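Cleltora Annotation Tool User Guide
Section 6: Checking gripper and object labels before training

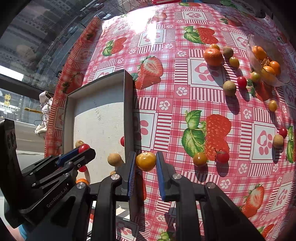
Figure 6-1. Two-gripper sorting clip, center gripper holding a yellow-orange cherry tomato.

This section covers how to review the labels that the perception module writes for a clip and how to correct them. Finish Section 5 (Importing clips) first. The steps are the same for one-gripper and two-gripper clips unless noted.

6.1 Before you start

You need a Reviewer or Editor account. Viewer accounts can open a clip but cannot save changes.
Load the class list for your task. For fruit sorting at the Gurkdale site, this is fruit_small. It has separate classes for cherry tomato, longan, mandarin and physalis.
Check that the clip status is Ready. If it says Pending, the detector is still running.

Note: Clips longer than 2,000 frames are split into parts on import. Review the parts in order. Track numbers carry over from one part to the next.

6.2 Review the object labels

1. Open the clip and press L to show labels.
2. Go to the first key frame. Key frames are marked with a tick on the timeline.
3. Click each box and read the class name in the side panel. Press Enter to accept it, or type the first letters of the correct class and press Enter.
4. Look for boxes drawn on printed patterns. In Figure 6-1 the tablecloth has large printed strawberries, and two cherry tomatoes are sitting on one of them. Delete any box drawn on the print and keep the boxes on the fruit.
5. Look for missed objects close to containers. In the same figure, one red cherry tomato leans against the outside of the gray box and is partly hidden. Press B and draw a box around the part that shows.
6. Set the Occluded flag on every object that is partly covered.
7. Press Ctrl+S.

Caution: Do not use color to choose a class. The cherry tomatoes in Figure 6-1 include red, yellow-orange and yellowish-green ones, and all of them belong to a single class. Ripeness is stored as an attribute and can be left blank.

6.3 Review the grasp state

Each gripper has its own row below the timeline. The row can read Open, Closing, Holding or Releasing.

1. Click the row for the center gripper.
2. Step through the key frames with the arrow keys. Where the row reads Holding, confirm that the object linked to the gripper is the one between the fingers.
3. If the wrong object is linked, right-click the row, choose Relink, and click the correct box.
4. Repeat for the left gripper. In Figure 6-1 it should be linked to the small red cherry tomato in its jaws. A second red one just below the jaws is a separate object and needs its own track.
5. Move the ends of each Holding segment if they start too early or end too late. A difference of 2 frames or less can be left alone.

Note: A held object can be just clear of the surface and still count as Holding. Lift height is worked out later by the planner and is not set on this screen.

6.4 Mask glare and background

1. Press M to open the mask tool.
2. Paint over bright patches where the table pattern is washed out. Leave fruit unpainted if its edge can still be seen.
3. Paint over windows. Reflections in glass can produce false tracks.
4. Choose Apply to Range and enter the first and last frame.

Caution: Apply to Range replaces any mask already saved in those frames. Undo works only until you close the clip.

6.5 Run the check and export

1. Choose Tools, then Validate. The check reports unlinked Holding segments, duplicate tracks and boxes with no class.
2. Fix each error. Warnings do not block export.
3. Choose Export and pick the Yokoyama planner format or plain JSON.
4. Enter your initials in the Reviewer field and click Finish.

If Validate stops with code 61, the class list does not match the one used on import. Reload the list and run it again. If it stops with code 13, another user has the clip open.

Questions about class lists go to Delia Olivares in the Barneck tools group. Attach the validation log to your message.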